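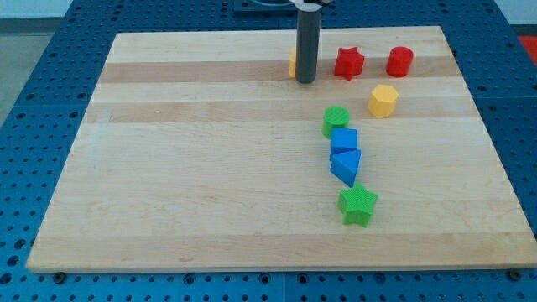 The smoke alarm had been in the cutlery drawer since February, one tenant told me, and she'd take it out again the day somebody found it a ceiling where it didn't scream at her toast. I wrote that down word for word as best I could, and I've come back to it more often than to anything in the survey data. She knew what the alarm was for. She could tell me when she'd last changed the battery (she'd moved it to the television remote). What she wanted was a different bit of ceiling, and as far as I can see she was right.

**Figure 1.** Striped wooden board on a blue perforated worktable.

### 4.2 Why the alarms came down

In the last section I gave the plain results: we visited 50 homes on the Mansour estate in Cavska, all of them fitted with the same Udik battery alarm, and in 11 of them the alarm was no longer on the ceiling. I'd like to spend this section on those 11, as I think they've been treated a bit unfairly in the way people talk about home fire safety. The usual word is "tampering". I used it myself in the first draft of the interview sheet and took it out after the second visit, when a man asked me quite politely whether I'd call it tampering if he took the batteries out of his own torch.

So what had happened? Mostly cooking. I asked everybody to tell me about the last time the alarm went off, whether or not it was still up, and the stories were nearly all about frying, grilling or toast. A few were about steam from the bathroom. One was about a birthday cake, and one was about an alarm that chirped all night with a dying battery until its owner stood on a chair at four in the morning and pulled it off with a slipper in her other hand for balance. I didn't have a box on the form for that.

The flats matter here. Most on the estate are built to one plan, with the kitchen opening straight into a short hall and no door between them. The fitters put the alarm in the middle of the hall, where you'd normally want it, near the bedrooms and on the way out. It also happens to be right where the smoke from a hot pan goes first. In the corner flats there's a door on the kitchen, and people there were far happier! They complained about the alarm much less, and when I asked how often it went off some of them had to think.

I want to be careful with that comparison. There weren't many corner flats in the group, they're a little bigger, and the people in them tended to be older and (by their own account) did less frying. I can't pull those things apart with the visits I've got. But I'd be surprised if the door did nothing at all.

### 4.3 What people did before giving up

Something I hadn't expected was how much effort went in before the alarm came down. I'd pictured one bad evening and a screwdriver. What I heard about was months of small fixes: opening the window before switching the grill on, flapping a tea towel, putting a shower cap over the alarm while the onions were going and taking it off afterwards. The shower cap came up in several homes that, as far as I know, had nothing to do with each other. A couple of households had worked out a proper routine with it, one person cooking and another in charge of the cap.

It's easy to see how that goes wrong. The cap gets left on. I found one still on during a visit, and the person showing me round was more startled than I was, as she'd have sworn it had been off since the weekend. On our form that home counted as having an alarm in place and working, and it would have passed a test button check, too, which bothers me quite a lot. I've left the count as it was recorded and I'm mentioning it here so that readers can make up their own minds.

The Udik model does have a hush button, which is meant for just this. Press it and the alarm goes less sensitive for a while, then resets by itself. Hardly anybody I spoke to knew. The button is the same one you press for the weekly test, so people who'd found it at all thought they were testing the thing, heard it shriek again, and decided they'd made it worse. The leaflet does explain it, on the back, in small print under the guarantee. The housing office had printed 1000 of those leaflets, enough for every flat and plenty spare, and when I asked people to fetch theirs I was mostly met with a kind smile.

Height was the other trouble. The ceilings are high enough that I could only just reach the button on tiptoe, and I'm fairly tall. Shorter tenants used a broom handle. Tenants who couldn't manage a broom handle had no way to hush it, no way to test it and, once it was down, no safe way to get it back up. I'd put this ahead of everything else in the section if I were writing it again, and anyone planning a scheme like this one might like to ask who's going to be reaching for the button at teatime.

### 4.4 Did the messages help?

Partway through the study, the housing office sent out a text reminder through Pririx, the message service it already used for repairs. It went to 600 tenants, including all of our homes, and it said to test your alarm weekly and never remove it. I had no say in the wording, though I did get to ask about it afterwards.

People remembered getting it. Most of those with a working alarm said they'd read it and felt they were already doing the right thing, and one or two went and pressed the button there and then. Among the 11 it landed rather differently. Some felt told off. Some worried that admitting the alarm was down would get them into bother with the tenancy, and said they'd thought twice about letting me in. (I'm very grateful that they did.) I can't tell you the text put anyone off asking for help, as I only have what people said to me over a cup of tea, but nobody in that group rang the office after it arrived to ask for the alarm to be moved. When I asked why they hadn't, the commonest answer was that they didn't know you could.

And you could! Moving an alarm was on the repairs list all along, free of charge, filed under "minor ceiling works". I spent a good ten minutes looking for it and I knew it was there.

### 4.5 Some limits, and what I'd change

All the homes were on one estate with one make of alarm, and tenants chose whether to open the door to me, so the real share of missing alarms could well be higher than the one we found. I did every interview myself, which kept things consistent but also means that my habits are all over the notes. I tend to fill silences. Reading the transcripts back, there are places where I've handed somebody the word "annoying" before they'd reached for one of their own, and I've left those answers out of the table of reasons.

I also never saw an alarm go off in ordinary cooking. Everything on that side comes from memory, and people remember the awful evening better than the twenty quiet ones. A simple logging alarm in a handful of flats would tell us far more, and would settle the question of the kitchen doors as well.

For the next round I'd like to try three homes at a time with the alarm moved further along the hall towards the bedrooms, still within the fitting instructions, and a heat alarm added in the kitchen. I'd want the fitter to show each tenant the hush button in person, on their own alarm, with whatever broom handle they're going to use. I'd rewrite the text message to say that alarms can be moved for nothing and give the number to ring.

The tenant with the cutlery drawer has had hers refitted at the bedroom end. I rang on Wed 30 July to check that she was happy for me to use her story, and she was, though she wanted it put down that the toast had never once been burnt.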